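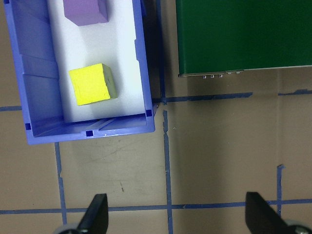
# The Great Toy Sort, Surnside

The hall at Surnside had a toy cupboard. For 13 years it also had a door that wouldn't shut, and in July we finally found out what was leaning on it. Eldana Chala put the kettle on, Nicanor Bustos brought his own gloves, and we set to.

Hagos Yilma was in charge of sandwiches, and he has his priorities.

**The blue bin.** Ribbed sides, a good thick lip, and a white floor you can see, which in this building counts as interior design. A yellow foam cube has the middle more or less to itself, with a purple one keeping its distance further up. Bethel Araya calls this "sorted by type". I call it two cubes, but the label is written now and she used the good pen.

The rest of the foam is promised to the playgroup at Cloklow, who have asked for it twice and may live to regret it.

**Still to do**

- Jigsaws. We have 551 pieces of a 500-piece harbour view and no boat.
- The wooden railway, currently a straight line and therefore of interest only to adults.
- The dressing-up box, which Silvia Charvát has agreed to open if someone stands behind her.

We're back in the hall at 3 in the afternoon for the second round. Bring a cloth and low expectations. If you borrowed the lid of anything, the cupboard would like it returned, and you can leave it by the side door without giving your name.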